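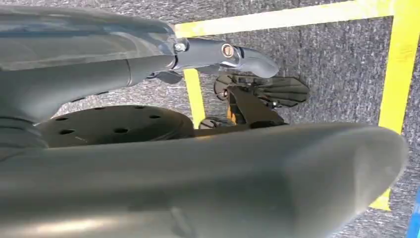 Adhesive and felt, August, Monday, first entry after the break

Picked up where I left off on the load floor felt. Araceli had the Cleltetex rolls moved to the dry side of the store while I was away and labeled them properly, so no more guessing which one is the old backing.

State of things: the Cleltetex rep says their new 355 gram felt bonds "for the life of the vehicle" when it goes down with Gristix contact adhesive. I asked what the life of a vehicle was in their lab and got a data sheet that says 100 hours in a humidity cabinet. Not the same thing. The sheet has one bar chart with no axis on the left side and a footnote pointing to a report nobody will send me. I have asked for it again, with Lukian copied this time.

Set out what I want to know before I start cutting anything, so I can't move the goalposts later:

Does the bond hold after the cabinet, peeled straight away and peeled after a rest?
Does it hold on painted metal as well as on the primed coupons the rep likes so much?
Is the new felt doing any of the work, or is it all the glue?

The third one matters to me most. Every comparison I've been shown changes the felt and the adhesive together. Old felt with old adhesive against new felt with Gristix, and then the felt gets the credit and the higher price.

9:40
Cut strips. The new felt frays less at the knife than the old one, I'll give them that. It also sheds a fine gray dust that gets into the glue pot if you cut on the same bench. Moved the cutting to the window bench. If we ever buy this stuff the cutting room will have to do the same, and I doubt that is in anybody's costing.

Cut with the roll direction and across it. Marked the backs with wax pencil – ink bleeds into the scrim and you can't read it after the cabinet. Learned that one in the spring and lost a whole set.

10:30
Gristix application. The can says one thin coat on each face, wait until it doesn't string on the finger, press. "Thin" is doing a lot of work there. Weighed the coupons before and after spraying, and my first few were carrying close to double the glue of the later ones. My hand settles down after a while. Scrapped the early ones and resprayed. I'd bet the rep's numbers come from somebody with a heavy hand or a very good machine applicator, and we have neither on the line.

Open time: I waited until tack and then a bit, as I'd expect an operator to do when the shift lead comes over to talk. Made a second set pressed right on time. Both go in the cabinet.

Five coupons per condition. Lukian wants more. I want more too, but the grips on the peel tester are slow to load and I would sooner have five I trust.

11:15
Dallik cabinet up to temperature and humidity with no trouble, for once. Put a separate logger inside because I don't believe the front panel. Last year the panel read dead on the set point for a week while the water feed was shut off. Dallik service told us the panel shows "target-weighted" humidity. I wrote that phrase inside the cabinet door so I'd never forget it.

Set A in: new felt, Gristix, primed
Set B in: old felt, Gristix, primed
Set C in: new felt, old adhesive, primed
Set D in: new felt, Gristix, painted
Set E held back on the shelf as dry controls, same mix as above

B and C are the crossed sets that aren't in any of the supplier's material. If B looks the same as A then we've learned the felt is a passenger.

Lunch. Araceli came by with the Tkachuk quote. Tkachuk will run the whole series for us at their place, with a certificate. I have nothing against them, they're careful people, but they'd be running the supplier's protocol and would hand me back the supplier's answer on nicer paper. Told her I'd like our own numbers first and then we can pay Tkachuk to tell us where we went wrong.

She doesn't fully agree. Her point is that purchasing won't read a notebook. Fair. She also thinks I've decided already. I don't think I have, which is the kind of thing a person who had decided would say, so I'm writing my guess down here where she can hold me to it: A and B come out the same within scatter, C is worse, D is worse than A but still usable.

13:30
Dry peel on a few of the controls, just to see that the rig was behaving. New felt on Gristix: the felt splits through its own thickness before the glue lets go. That looks great in a sales video. All it tells you is that the felt is weaker than the bond on a dry day. Old felt on Gristix: splits as well, at a slightly higher load. So the old felt is the stronger one through the thickness, dry. I haven't seen that mentioned anywhere.

Before I get excited: the old roll has been in the store a long time and may have dried out and stiffened. Need a fresh piece of old stock. Asked Araceli whether there's any left unopened. She thinks one roll, behind the carpet samples.

Trace from the dry pulls has a sawtooth in it that I don't like. Could be the needle pattern in the felt, could be the lead screw. Ran the crosshead empty and the trace was flat, so probably the felt. Probably. Will pull a strip of plain tape tomorrow as a check. 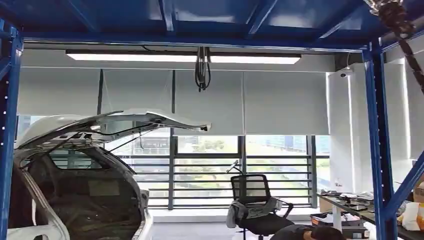 Photo: Araceli Ortuño

14:20
Abrasion. The claim is 2,000 cycles "with no visible change." Visible to whom, under what light? I did the first run on the new felt with the standard wheel and stopped to look along the way. There's a polished track early on. You can see it if you hold the sample flat to the window and tip it. You can't see it under the bench lamp straight down, and I suspect that is how the sample was looked at for the data sheet.

Then the vacuum question. Wear debris clogs the wheel if the suction nozzle sits too high, and a clogged wheel stops abrading, so the felt seems to last forever. Our nozzle had slipped up on its bracket. No idea how long it has been like that. This means the spring abrasion numbers on the old felt are suspect as well, including the ones I put in the report and defended in front of people. Annoying. Reset the nozzle with the gap gauge and put a dab of paint on the screw so we can see if it creeps.

Struck out the spring results in the last book and put my initials by it. Lukian, if you are reading this before I've told you: sorry, we need to redo them.

15:10
Redid the new felt from scratch with the nozzle at the right height. Ran the full 2,000. Track is clearly visible from any direction, scrim not showing, no holes. I'd call it decent. I wouldn't call it no visible change. Old felt goes on tomorrow with the same wheel dressed the same way.

Weight loss was small enough that the humidity in the room could account for it. The samples gained weight just sitting on the balance while I wrote the number down. Stopped writing weights for today. They'd look like data and they aren't.

15:50
Lukian stopped in. His view is that none of this is going to kill the new felt, and the only real question is price. He may be right. He also said that "life of the vehicle" is something everybody writes and nobody reads. I said in that case they can take it out. He laughed, but he's going to put it to them.

He asked for smell as well. There was a complaint about solvent smell from Gristix in closed jars. I sniffed a jar from the controls and it smells like glue, to me. I'm the wrong person, I've been spraying it all morning. Somebody from the office should do it cold, with the jars coded, and a jar with only old felt in it, and an empty jar too. People will smell something in an empty jar if you hand it to them with a worried face.

16:30
Checked the logger against the Dallik panel through the side port. Panel high compared to the logger, but steady. Left the set point alone. If I chase it now I won't know what the samples saw.

Still open
- fresh roll of old felt, Araceli looking
- tape pull for the sawtooth
- ask Cleltetex which wheel and what load, in writing. The sheet gives neither
- ask who sprayed their coupons
- painted coupons: two came from a different paint batch, the mark is on the back. Keep those apart when D comes out
- spring abrasion to be repeated, all of it
- book the peel rig for when the cabinet finishes, and tape a note on it, last time it was stripped down for cleaning the same morning

Sprayer nozzle soaking in the small can by the sink. Don't tip it out, the spare is blocked.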